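Subject: Re: [home-machines] Laundry: are we there yet?
Date: 1/24/25

Hi all,

Sorry for the slow answer, I've been reading this thread on my phone for a while and kept meaning to sit down with a real keyboard. Going back to this bit from earlier:

> Folding is basically solved. The Plemgate demo does a T-shirt in well under
> a minute, and it hardly ever drops one. If a machine can do a T-shirt it can
> do the rest of the basket, it's only more of the same. I'd expect to buy one
> within 2 years and I'm already clearing a space next to the dryer.

I'd love to agree with you (I hate folding, I have always hated folding) but I think "more of the same" is carrying an awful lot of weight there. I watched that demo too. The shirt starts out flat on a gray table, right side out, under very nice light, and every shirt is the same size. My basket has never once looked like that!

What I'd call the real job is clothes on a bed. The bed is soft, so when you press down to get under an edge, the bedding comes up too. Then there's the pattern on the bedding, which gives a vision system plenty to chew on before it even gets to the clothes. And things come in heaps, one on top of another, so step one is working out where one piece stops and the next one starts.

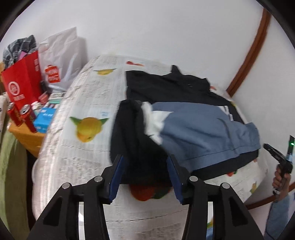
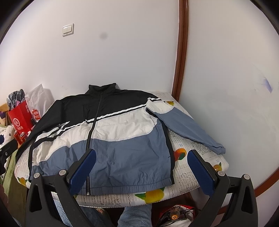 Jackets are my favorite test, and I'd put a zip-up track jacket ahead of any T-shirt. You have a slick, light fabric that creases if you look at it wrong, then a zipper that stays stiff while everything on both sides of it slumps. Grab it near the hem and the collar doesn't follow. Fold one sleeve across and it may well slide back while you're busy with the other. I do all of this without thinking, and I still get it wrong often enough that half my jackets just go on a hook.

I did try to keep score last winter. I follow the Clerker folks' public log, where they write up every attempt including the bad ones (bless them for that), and I went through 823 entries over a long weekend with a pot of coffee. The T-shirts and towels were fine. Then they got to a run of 200 mixed garments, and the notes turn into a long string of "second layer picked up with first" and "sleeve lost." Picking up two layers at once was by far the most common complaint. Two fingers with soft pads can hold cloth really well - they just can't tell how much cloth they're holding.

So my guess is closer to 9 years than 2 for something that takes a whole basket, dumped out any old way, and gives me back a drawer I'd want to open. Towels and pillowcases, sure, much sooner. Pettigrew already has a machine for flat linens that a hotel near me uses, and it's great at what it does, but you have to feed it by hand and it's the size of my car.

One more thing on the price question somebody raised. The Mamis arm is the cheapest I've seen that I'd trust near a dresser, but the price on their page is for the arm alone. No gripper, no stand, no software to speak of. Please read the small print before you order! They say a bundle is coming in February and I'd wait for that if you can stand to.

Does anyone on the list have numbers for inside-out clothes? I couldn't find a single entry in the log where the machine turned a sleeve the right way round, and that's at least a third of what comes out of my dryer. Socks I'm not even going to ask about.

If you've got a link, send it to the list and I'll add it to the wiki page.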